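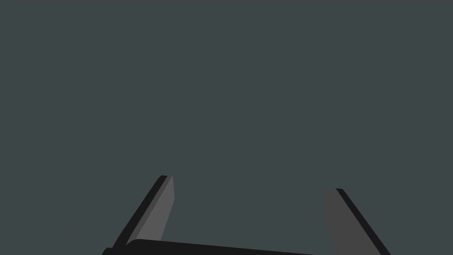
How long must the Hometti water softener rest between regenerations?
The minimum interval is 60 minutes. The controller ignores a manual start request until that time has passed.

4. Setting Water Hardness and Starting the First Regeneration

Before starting, complete the plumbing steps in Section 3 and confirm that the bypass valve is in the BYPASS position. Have the hardness figure from the water test ready, in parts per million.

4.1 Fill the brine tank

1. Remove the lid and check that the float moves freely.
2. Pour in 2 gallons of clean water.
3. Add salt pellets up to the fill line. Do not use rock salt or block salt.
4. Replace the lid.

Note: Water is added by hand at first setup only. The valve meters its own refill after each regeneration.

4.2 Enter the hardness value

1. Plug in the power adapter. The display shows the software version, then the time.
2. Hold SET until HARD flashes.
3. Use the arrow keys to enter the tested value. The factory setting is 200.
4. If the test report lists dissolved iron, follow the correction table in Appendix B before entering the value.
5. Press SET once to store.

Caution: A value set too low lets hard water through before the next regeneration. A value set too high wastes salt.

4.3 Admit water and regenerate

1. Open a cold laundry or tub faucet near the unit.
2. Turn the bypass valve slowly to the halfway point. Wait until the faucet runs without spurting.
3. Turn the valve fully to SERVICE and close the faucet.
4. Hold REGEN until the motor starts.
5. Check the drain line for flow during backwash. Stop and return to BYPASS if water appears at any fitting.

Caution: Opening the bypass valve quickly can push resin into the house plumbing.

Fault code 103 means the valve motor did not reach its home position. Unplug the adapter, check the drive gear for packing material, and plug it in again. If the code returns, leave the unit in BYPASS and contact the dealer.

Revised Monday, May 31, 2021. Checked by Maricel Sison.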